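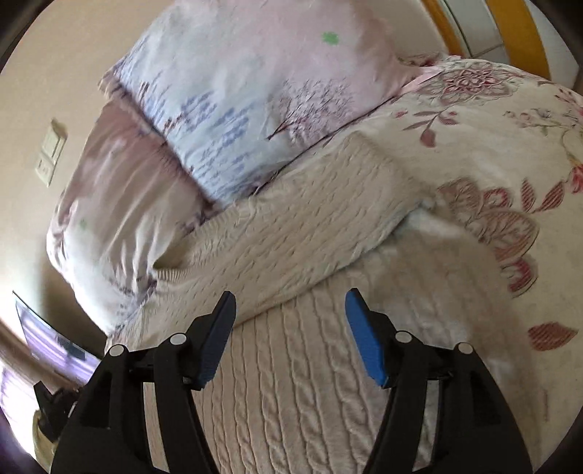 Jaws open over the cable-knit blanket, pillows behind.

December 21, 2024. Hameo bedroom set

Bed-making by hand-held gripper, for the Pelis policy. Seventeen demos kept, two binned (I let go of the blanket and then tried to look as if I'd meant to). Each take runs almost 54 seconds, longer than I have ever spent on my own bed.

Notes to self: open the jaws fully before going for a fold. The knit bunches up and the pads need room. Approach from the foot end. Wrist turns slower than feels natural, please. Fast swings turn the flowers on the cover to soup, and the tracker sulks.

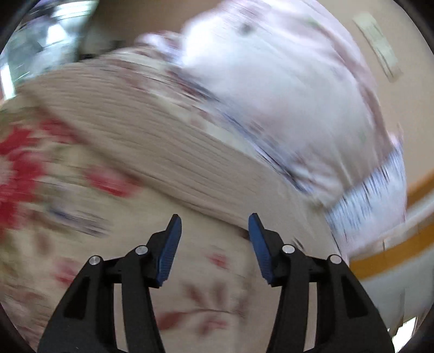
For January

Redo the three pillow takes at half speed. Ask Nagano whether blurred stretches get trimmed or the whole demo goes. Barilska want a plain duvet as well, so somebody has to buy one. Wrist still sore.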